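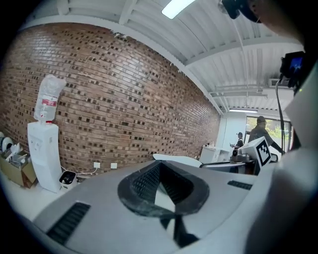

Who may apply for the new school safety grants in Ultdale?
Any public, Catholic or independent school inside the boundary of the Ultdale district, from kindergarten to Grade 12, and any licensed child care centre which shares a building with such a school.

FOR IMMEDIATE RELEASE

Stanciu Foundation opens October round of school safety grants

ULTDALE – The Stanciu Foundation announces today the opening of its October round of grants for safety in schools. The round is meant for schools that wish to improve their lockdown procedures, their front entrances and the way they inform parents during an emergency. In this round 13 schools can be supported. Smaller schools will have priority, especially those where the principal is also teaching.

The grants come in two sizes. A school may ask for $1,000 for training of staff and printed materials, or for $2,000 if the plan includes also changes to the building, for example a new lock on the office door or a speaker in the gymnasium. It is not possible to receive both sizes in the same school year. Money from the grant can't be used for salaries, for uniforms of guards or for any kind of weapon.

The decision to open this round was taken after a year of meetings with parents and teachers in Ultdale and in the neighbouring town of Modorberg. In these meetings, many parents told that they learned about a lockdown first from the phone of their child, and only later from the school. Teachers said that the drills are often held at the same hour and in the same classrooms, so that substitute teachers and lunch supervisors never take part.

"We have heard from families that they do not ask for fences. They ask to be told what is happening, and quickly," said Viorica Roman, director of the Stanciu Foundation. "A drill in the middle of a lesson is one thing. A drill at recess, when half of the children are behind the portables, is a very different matter, and most of our schools have not practised it."

Each school that receives a grant will hold at least one drill outside of lesson time before the end of the school year. The families must be informed in advance, in writing, and the drill must not use imitation gunfire or actors who play an attacker. The Foundation made this a condition after advice from school counsellors, who reported that younger pupils were sleeping badly after realistic exercises.

The training is given by Skistura, a centre for emergency planning with its office in Modorberg. The session for staff takes almost 30 minutes for the basic part and is repeated in the afternoon, so that bus drivers and cleaning staff can attend. Skistura will also look through the written plan of every school and return it with comments. Schools which already have a trainer may keep this person, but the plan must still be sent for comments.

"What I see most often is a binder on the shelf, very complete, with the phone number of a principal who retired," said Marius Surdu, head of training at Skistura. "We start from the first page. Who calls the police, who speaks on the intercom, who stays with the child in a wheelchair. When these names are correct we can go further."

The Foundation reminds that a grant does not replace the duties of the school board. Questions about the presence of police in schools, or about provincial rules for drills, should be addressed to the board or to the local police service.

How to apply

The application form has four pages and can be picked up at the front desk of the Foundation in Ultdale or requested by mail. It must be signed by the principal and by one representative of the parent council. A floor plan of the school should be attached – a drawing by hand is accepted if the exits are clearly marked. The desk closes at 4:30 p.m., also on the last day of October, and forms that arrive after this hour will be kept for the spring round.

All applicants will receive an answer by letter, including those who are not selected.

About the Stanciu Foundation

The Stanciu Foundation supports schools, libraries and youth programs in the Ultdale district. It is a private foundation and does not collect donations from the public.

Media contact
Viorica Roman, Director
Stanciu Foundation, Ultdale
Interviews in English or French can be arranged on request.

– 30 –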